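From Support Desk to Software Team: A Conversation on Changing Careers at Jekcombe
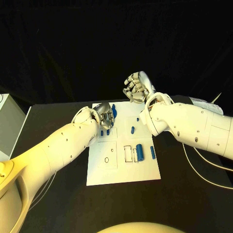
What does a junior developer spend most of the day doing at Jekcombe?

Reading code written by other people, and making small changes to it under review. New staff in the applications branch are given maintenance work for their first months, and it is uncommon for any of them to begin a new program from a blank file before the end of that period.

The answer was given by the manager of the applications branch, who met with the Careers Bulletin to discuss the organization's internal transfer program. The program permits employees in non-technical positions to move into software development after a period of paid training. It was opened in December to staff at both the Jekcombe head office and the Plestgate service centre, and it drew 166 applications for its first intake.

The manager said the response had been larger than the branch had planned for. "We expected interest from the support desk, and we received it. We did not expect to hear from payroll, from the print room and from the licensing counter. Many of those applicants had been writing spreadsheet macros for years and had never described it as programming."

Applicants are not required to hold a degree in computer science. They complete a written exercise marked out of 100, followed by an interview with two members of the branch. The exercise contains very little code. Candidates are given a description of a faulty booking form and asked to explain what they would check, in what order, and what they would tell the person who reported the fault.

"The marks are weighted toward the explanation," the manager said. "A candidate who finds the fault and cannot describe it to a colleague will have difficulty here. We have had strong hobby programmers score poorly on that section, and I have encouraged several of them to apply again."

Successful applicants spend 6 months in training while remaining on their existing salary. The first part is taught in a classroom at Plestgate and covers version control, basic database queries and Ha, the in-house scripting language in which most of the organization's older reporting tools are written. The remainder is spent on placement with a working team.

The decision to teach Ha drew some criticism when the program was announced, as the language is not used by any other employer. The manager acknowledged the point. "It is a fair objection, and it was put to me quite firmly at the information session. Our position is that the reporting tools have to be maintained, and that a person who has learned one language properly will learn the next one in far less time. Trainees also move to a mainstream language on placement — they do not leave the program knowing only Ha."

On the question of pay, the manager was cautious. Graduates of the program enter at the bottom step of the developer scale. For employees coming from the service counter this represents an increase, while for senior support staff it may mean up to two years at their current rate before any difference is seen. Prospective applicants are advised to request a written estimate from the pay office before accepting a place.

The manager was also asked whether remote work would be available. Trainees are expected on site during the classroom portion. After placement, arrangements are set by the individual team. The group responsible for Dristgate, the organization's public enquiry portal, works largely from home, and its supervisor has accepted trainees on that basis. Other teams ask for attendance on most days.

Asked what most often causes difficulty for new developers, the manager spoke at some length about code review. "People who were experts in their former position find it uncomfortable to have their work returned with comments. Some take it as a judgement on whether they belong in the branch. My own first submission was returned four times, and the last comment concerned the spelling of a variable name. I still think the reviewer was right."

The manager recommended that interested staff begin by reading the fault reports for a system they already use, which are open to all employees through the staff intranet. Supervisors may release an employee for a half-day visit to the applications branch, provided that counter coverage is maintained.

Applications for the second intake must be submitted on the standard transfer form, with a supervisor's signature, by 26 March 2021. Forms received without a signature will be returned to the applicant. Questions about eligibility should be directed to the learning and development office at Plestgate.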